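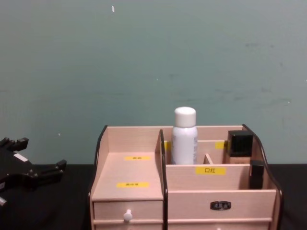 Wooden organizer on the black tabletop, teal-gray wall behind.

Dec 3, 2025 – Skenell, edge rendering

OK, so the cache thing is finally making sense! Deepak and I moved the Jellia product pages over to rendering at the edge back in November, and ever since then the Cliltevville node has been serving stale prices (only that one, which drove me up the wall). I spent the morning diffing configs and found nothing. Then Damir asked if the cache key still had the locale cookie in it. It did, but lowercased on 6 of the nodes and not on the seventh. Ugh.

Fixed the key, purged, ran the same load script as before. Median first byte from Cliltevville was 1118 ms with the old key and 428 ms with the new one – very happy with that.

Still open:
Hydration warning on the cart page. Han-gyeol thinks it's the date formatter running in two time zones, and I'm inclined to believe him.
Memory creeps up when the render worker stays alive overnight. Haven't looked at the heap dump yet.
Poul wants the purge hook moved into the deploy script (fine by me, but I'd like a dry-run flag first).

Note to self: the staging token is the one in the Eyvindsson vault, not the old one. I lost 7 minutes to that again today.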